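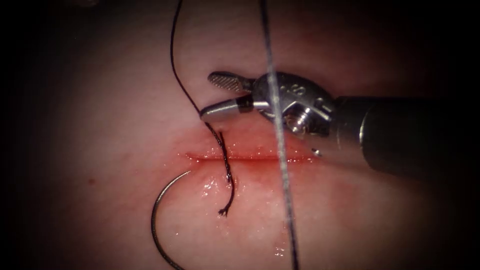 Is the Talus suturing trainer worth it for a small teaching lab?

Asked by prolville_bench, Jan 23, 2024

Hi all, I look after the skills room at a small teaching unit and I've been asked to look at the Talus kit from Bususura (the bench add-on for practising robotic stitching, with the pads, the needle pack and the replay software). The quote is 400 a month for the full service or 199 for the basic one, and I can't work out from the brochure what you lose on the cheap plan. Does anyone use it day to day? Mostly I want to know how long the pads last, and whether the scoring is any good on knot tying, as that's where our trainees get stuck. Braided suture is what we'd be using.

3 answers

Vy Từ
We've had ours for 4 months, so take this as a fairly new user! The cheap plan drops the replay scoring and you get fewer pads, but everything else is the same box. I started on the full one and moved down -- I was watching the recordings myself anyway and marking them with a pen and paper. The scoring likes tidy needle driving and is a bit lost once you start throwing knots, especially if you've a loose tail wandering about near the jaws. It marked one of my best knots as "incomplete" and a right mess as fine. Pads: we get a good couple of weeks if people don't pull too hard on the edges of the cut. Black braid shows up nicely in the playback, though the ends fray, so trim them before you start or you'll be chasing fluff.

gyamfi_fan
get the Gyamfi one instead, cheaper

tmo
Ask them for the January price list before you sign anything. Ours had spare pads at 227 a box and the online shop still had the old figure, and they did honour it when I rang up. Agree with Vy about the knots. Support is decent but slow -- I waited nearly a week for a replacement lead. Also check which firmware your arm is on, we had to update ours before the software would talk to it.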